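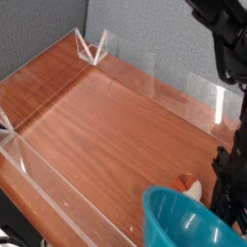
Selina Fuchs had been running the open day at Flundodell since eight in the morning when I sat down with her in June, and she was still happy to talk about tabletops. The one her visitors gather at is polished wood with clear acrylic walls, and a black arm works over it beside a teal plastic bowl. "People expect a factory," she said. "Then they see a bowl and they relax a bit."

Fuchs looks after demonstrations for the lab, which rents space in the Povham building. This year 278 people signed up to come through, in groups of 13. Each group gets a short talk and then stands at the table.

I asked what they want to know. "Is it going to drop it. That's the first question, every group. Kids will stand there for as long as you let them, waiting for it to drop something."

Does it? "Sure. We don't hide that. If a try goes wrong, we leave it and let people see what the arm does next."

Her colleague Kaede Ueda picks the objects. Ueda said hard plastic blocks make for a dull demonstration, and she prefers things that give when they're squeezed.
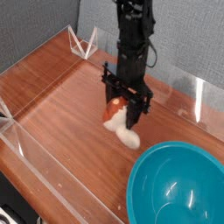
The gripper holding a red and white soft object

"A soft thing changes shape when the fingers close," Ueda said. "With the red and white one, you've got a smooth part on top and fluff underneath, and the fluff bulges out below the fingers. A visitor can see straight away why that's harder than a block."

She keeps a box of 80 objects, most of them bought at the discount store in Bretosau. Visitors are welcome to suggest others. A man in the morning group offered his car keys and was turned down.

Neither of them uses the word "smart" in the talk. Fuchs said she dropped it after last year's open day, when a visitor asked her if the arm knew it was being watched. "I didn't have a good short answer, so I changed the talk."

The lab's staff call the arm Paul. Ueda said the name was there when she started and she has never found out who chose it.

The next open day will follow the same format, with 2 extra groups in the afternoon. Fuchs would like more chairs.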